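Allotment water butts, worth linking two together?

Grudport Growers Forum > Plots and Sheds

tobi_iyamu
Right, I've had my plot at Dramville since April and I'm sick of trudging to the tap. I've got one butt on the shed already and it was empty by midsummer. Is it worth getting a second and joining them with a bit of hose, or do I just end up with twice the green slime? My shed roof is tiny, if that matters.

leekmad88
Do it! I joined mine low down, near the taps, so they fill and drain together. Best afternoon's work I've done up there. Put a lid on both and you won't get much slime at all.

Danjuma Uzor
Going to disagree with leekmad. A small roof won't fill two butts in a dry spell, it'll just give you two half empty ones. I'd spend the money on compost and mulch thickly. I only water my beans and courgettes now, everything else has to get on with it.
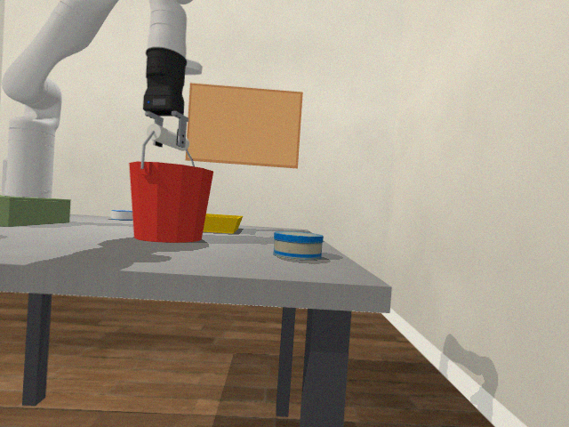

And before anyone starts, yes, I know lettuces sulk. I grow mine in the shade behind the shed and they get a can every other evening, that's all. My neighbour on plot 5 waters every single day and his are no bigger than mine.

leekmad88
You're on clay though, Danjuma! Down our end it's pure sand, you could mulch till Christmas and it'd still run straight through. Tobi, which end are you?

tobi_iyamu
Sandy end, sadly. I did mulch the squashes last year and the blackbirds chucked it all over the path.

Danjuma Uzor
Ah. OK, sand's a different matter, I'll give you that. Still think you want more roof before more butts. Could you put a gutter on the other side as well?

tobi_iyamu
There's no gutter at all on the back, so maybe! Will measure up at the weekend and report back.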